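Ticket 155 — Getden order confirmations arriving twice
Opened by: Britt-Marie Tveit
Assigned to: Eilif Forsberg
Status: open (reopened)

27 March 2018
Customers at the Turnby shop are getting 2 confirmation emails for one order. Only happens on orders with a voucher code, as far as I can tell.

Eilif Forsberg
Vendor says it's the customer pressing the button again. I doubt it. Both emails carry the same order number and the same minute, and I got them myself with one click.

Britt-Marie Tveit
They told us that in August as well. Did anyone check then?

Eilif Forsberg
Not that I can find. Support now want the browser cache cleared, which can't have anything to do with mail sent from their server. Cleared it anyway. No change.

Lovisa Fagerlund
Update installed this morning, release note says "improved mail handling". Placed 6 test orders on the picnic tableware listing, all with a voucher.

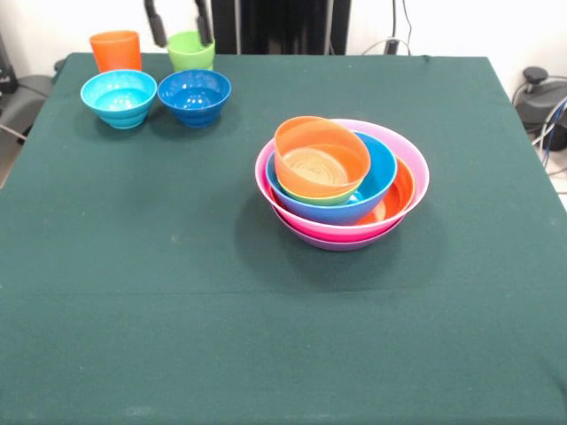

Every one of them still sent a duplicate. So whatever was improved, it wasn't this — please don't close the ticket on the strength of a release note again.

Eilif Forsberg
Reopened. I've asked for the mail log and had a link to the help page back. Asked again.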